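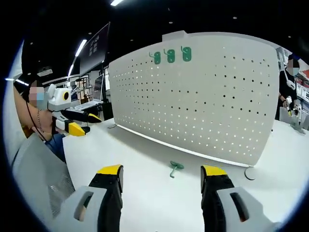 Le panneau perforé et ses crochets verts, poste « accrochage ».

Séance 4 – retour sur la visite chez Lelico

Je reprends mes notes de la journée portes ouvertes (samedi 15 octobre 2022), parce que plusieurs d'entre vous n'ont pas pu venir et que le sujet retombera en juin ! On a passé le plus clair du temps au poste accrochage, et j'en suis ravie : prendre un crochet en plastique et le mettre sur un panneau perforé, ça paraît bête comme tout, et pourtant on y retrouve la moitié du cours.

Rappel de vocabulaire : la pince tenue à la main, c'est l'opérateur qui la déplace et la caméra enregistre depuis la pince. Chez Lelico, le projet s'appelle Kadetti. L'objectif annoncé est de 300 essais par type de pièce, dont 50 mis de côté pour la vérification.

Regardez bien la prise. Un crochet couché sur la table ne se saisit pas comme un crochet déjà debout – relisez la page 26 du polycopié sur l'orientation de l'objet avant la saisie.

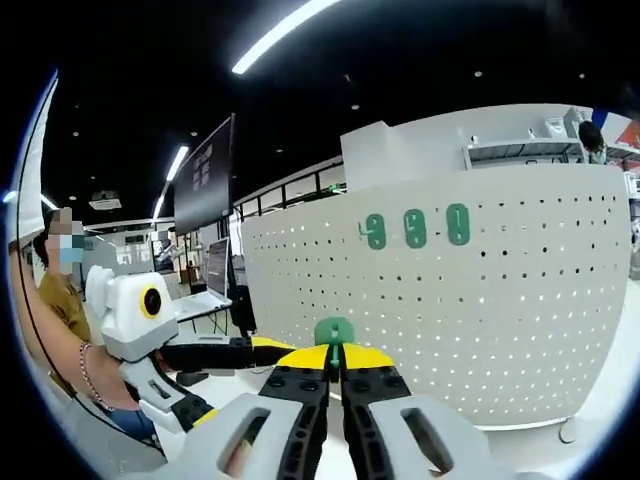

Photo : Fasico / atelier Kadetti

Le crochet est pincé à la verticale, entre les bouts jaunes des doigts. Demandez-vous où passe l'effort si la tige touche le bord du trou (j'ai posé la question sur place, on en a discuté un bon quart d'heure, c'était passionnant). Notez aussi la deuxième pince, à gauche, avec son objectif cerclé de jaune : deux pinces, donc deux points de vue à recaler dans le temps.

À faire pour la prochaine fois : exercice 76, questions a et b, plus un schéma de la prise avec les points de contact. Un croquis à main levée me va très bien.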